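In Praise of the Boring Layer

I have been writing control software for arms long enough to remember when a planner was a thing you started before lunch and checked on afterward, and I want to spend a page or so defending the part of our work that never gets a talk at a conference. I mean the layer between "the model has decided what to do" and "the motors are doing it." At Iltbridge we call it the middle, which is a lazy name, but it stuck, and now it's in the file paths and I suppose we'll have it forever.

Sweeping is what got me thinking about this. Take a brush in one hand and a dustpan in the other and push a bit of litter from the floor into the pan. My niece could do it at four (badly, with great joy). For a two-armed robot it is a small festival of everything that is hard in software. Both tools extend the arms by an awkward amount. The lip of the pan wants to stay flat on the floor while the brush comes at it, so the two hands can't be planned separately and stapled together at the end. And the thing you're sweeping is light and crumpled and has its own ideas about where to go.

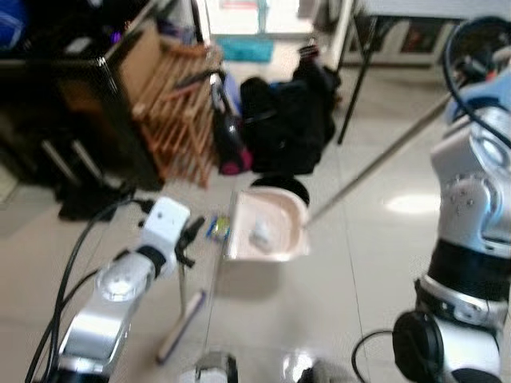

The pink dustpan with a bit of debris in it, between the two arms.

People outside the field tend to ask about the seeing. Can it find the dustpan? Can it tell litter from a shoe? Those are fair questions, and I'm fond of the folks who work on them, but I'd gently suggest that perception has had its share of the money and the good chairs. What gave us gray hair on Juddale, our sweeping stack, was time. The camera pipeline had its idea of "now," the left arm had another, and the right arm a third. When the clocks disagreed, the brush arrived where the pan used to be. We retrained the policy 2 times before Chang-ho Yoon sat down with the logs, lined up the timestamps by hand, and found the trouble in a queue that kept old messages when it should have dropped them. The fix was ten lines. I have never been so pleased and so embarrassed in the same afternoon.

So here is my opinion, and I hold it warmly: a team starting out should write its logging and its replay tool before it trains anything at all. Ours is called Huet, and Margus Toom built the first version over one long February when the heating in our building was out and he wanted, he said, to keep his fingers moving. It does very little. It records every message with the time it was sent and the time it was received, and it lets you play them back at any speed you like. We have over 2,664 runs in it now, and I would give up nearly any other piece of code we own before I gave up that one.

Margus and I do disagree about one thing. He thinks a good enough learned policy will eventually soak up all the timing mess by itself, delays and dropped messages included, and that my tidy little layers are a kind of nostalgia. He may be right! I've been wrong about bigger things. But when a brush misses a pan today I'd like to be able to open a file and see why, and a policy that has quietly learned to live with a broken queue is a policy that will fall over the day somebody repairs it.

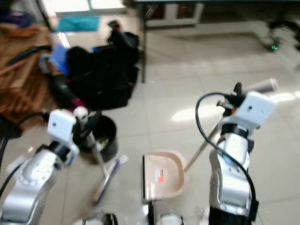

Should both arms share one planner?
For a task where the two tools have to meet, I'd say they should, with a single clock behind it. For tasks where each hand minds its own business, separate planners are simpler and easier to debug.

I'll admit the shared planner costs us something. It's slower, and the Zoddale branch, where we tried to speed it up by letting each arm correct itself between plans, is still sitting there unmerged with a long comment thread under it. I go back and read that thread now and then, usually with coffee, and I still think the arms should check with each other first.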